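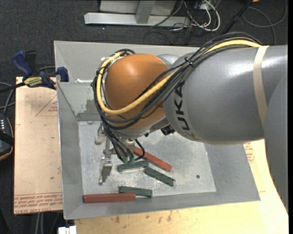
Irberg Street Library Is Keeping Its Late Hours — and Dropping the Fines

LOCAL NEWS | Around Town
41 shares | 12 comments

9/2/21

Good news for night owls, procrastinators and anyone who has ever had a DVD slide under the passenger seat for a year. The Irberg Street branch is keeping its late hours through the winter, and starting this month it won't charge you a cent for bringing things back late. I was at the meeting where the vote happened (it ran long, I ate a granola bar for dinner) and I walked home in a very good mood.

If you missed the first part of this story back in the spring, the branch had been closing at six. That's fine if you work nearby and get off at five. I don't, and neither does most of my block, so for a good long stretch the only time I saw the inside of the place was on weekends, when every table by the window was already taken by someone with a laptop and a thermos. In the spring they tried staying open until nine on four nights a week, and they said they'd look at it again at the end of the summer.

So they looked at it. Branch manager Snežana Shehu brought a short report, two pages stapled together, and read most of it out loud. The branch signed up 247 new cardholders over the trial, and more than half of them did it after six in the evening. She said the staff had expected students. They did get students, but they also got a lot of parents with little kids in pajamas, and a bunch of people from the Gamurden apartments who come over after dinner to use the printers.

"We ran out of toner twice," she said. "I would like the board to remember that when we get to supplies."

The fines took up more of the evening than the hours did. Under the old rules you paid a quarter a day for most things and a dollar a day for movies, and once you owed more than ten bucks your card got blocked. On the day they ran the list, 163 cards at this one branch were blocked, a good number of them belonging to kids under twelve. All of those will be cleared. You don't have to call or fill anything out. Your card just works again, even if the thing you owed on was from years ago.

You do still have to bring the stuff back! If a book is more than six weeks late, the system marks it lost and you get a bill for the price of the book, and the bill goes away when the book shows up. I asked what happens if the dog got to it first. You pay for that one. (Hypothetical dog. Mostly.)

Brenda Sowerby was the one no vote on fines, and I want to give her a fair shake here because a couple of people in the back row were kind of rude about it. Her point was that the money has to come from somewhere. The fines brought in $3,000 last year, and she wanted to know what would get cut.

"I like free things too," she said. "I'd like to see the line in the budget, please, before I raise my hand."

Shehu's answer was that a lot of that money went right back out the door in envelopes, stamps and staff time spent at the desk arguing over seventy-five cents. The rest gets made up by dropping one magazine bundle that hardly gets touched. Sowerby said she reads those magazines. There was some laughing, and then it passed anyway. She voted yes on the hours, by the way, so that part was unanimous.

I hung around afterward and talked to a few people by the coat rack. Ye-seo Na has two boys in grade school and told me her family had stopped coming altogether over a bill for a dinosaur book.

"It was eleven dollars," she said. "It wasn't really the eleven dollars, I was embarrassed. You have to say it at the desk with people behind you."

She was going to bring the boys in the next afternoon. The dinosaur book was found ages ago, she said, and has been sitting on top of her fridge.

Perihan Güler runs the evening English conversation group, which only exists thanks to the longer hours and was going to be homeless if the vote went the other way. They meet in the downstairs room with the squeaky chairs. It started out with two people, one of whom was her cousin, and now they have to bring chairs in from the kids' section. She'd like a second night. She'd also like the heat turned on down there before October, and she said so to anyone holding a clipboard.

One thing that did not get settled is the coffee. Stullen, the bakery on the corner, has offered to put a cart in the lobby on the late nights with coffee and whatever rolls are left from the day. I am extremely in favor of this. The board is worried about crumbs and about drinks near the computers, and they pushed it to the next meeting. If you've had the poppy seed rolls you know where I stand, and if you haven't, go before four, they run out.

The parking question is also still hanging. The lot behind the building is shared with Byun Hardware, and during the trial some folks parked there after the store closed and came back to a note on the windshield. So-yul Gil, who manages the store, was at the meeting and was pretty relaxed about it. She's okay with library people using the lot after seven as long as the two spaces by the loading door stay open — she gets deliveries early and once had to wait on a sedan until ten in the morning. They're going to put up a sign. Until then, please just don't park by the loading door.

New hours are ten to nine on the four late nights and ten to five the rest of the week. The book drop on the side of the building is open all the time, and it's been fixed, so you no longer have to lift the flap with one hand and shove with the other. Holds can be picked up right until closing. The meeting rooms have to be cleared fifteen minutes before that, and they do mean it, the lights go off.

If your card was blocked, it should be working by the end of September. If it isn't, stop at the front desk and they'll sort it out while you wait. The next board meeting is in the downstairs room, same as this one, and the coffee cart is first on the agenda. Bring a sweater.

12 comments | 41 shares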